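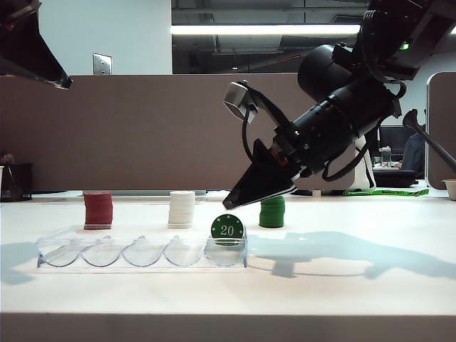 The Hutchins Township Historical Society visited the Sondex molding works in Ivby on 2025-05-20, at the invitation of the company's plant office. The works has made game pieces, counters and poker chips since its founding as a button factory, and its records are of interest to the Society's survey of local manufacturing. Members were received in the front hall, where the current range is kept. Chips are still sold there in the traditional colors, among them red, white and green, and the green chip carries a white "20" at its center within a ring of small star-like marks. According to the plant office, the ring was first cut for an order from a riverboat company and was kept after that customer closed.

The tour began in the compound room, where pigment is weighed and mixed with the base material. Color matching is done against a set of master chips held in a locked drawer, and each batch is signed for before it is released to the presses. The room was rebuilt in January and now has its own air supply.

The press hall occupies the oldest part of the building. It holds eight presses, of which the two nearest the loading door came from the former Wosine plant when that business was wound up. Visitors were shown the Wosine dies, several of which remain in use for checkers and bingo markers. A press of this type produces up to 1,100 pieces in a shift. Edges are trimmed on a separate line, and the trimmings are ground and returned to the compound room.

The Society was particularly pleased to see the pattern store on the upper floor. It contains 150 steel dies in labeled drawers, with an order book for each decade. The earliest book lists buttons only. Gaming counters first appear in the third volume, alongside tokens for laundries, dairies and a ferry service – a part of the company's trade that few members had known of. The company has agreed to lend the first three volumes for copying.

The works employs 85 people, many of them from Hutchins and the neighboring villages. Members with family papers, photographs or pay slips relating to either Sondex or Wosine are asked to bring them to the reading room during normal hours. Copies will be made on site and the originals returned the same day.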